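How to sort out your sauce shelf

Ours had got silly. I found three mustards open at once (three!) and a jar of mint sauce from a Christmas I'd rather forget, so I gave up an evening to it and it's stayed tidy since April.

Get everything out first, even the sticky stuff at the back. Check the dates, bin the horrors, then wipe each bottle with a cloth wrung out in hot soapy water. Do the caps too – they're always the worst bit.

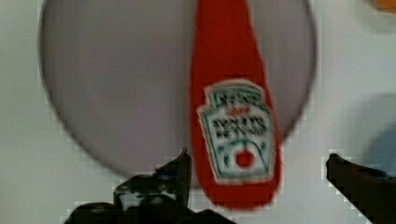

Heinz tomato ketchup, the one we reach for most.

Now put things back by how often you use them. Ketchup and brown sauce go at the front, tall bottles behind, and little jars on a tray so you can slide the whole lot out. I got my tray from Trestau, but an old baking tin does just as well!

Last job: write the opening date on each lid in marker pen.

Killian Rey, Jul 1, 2024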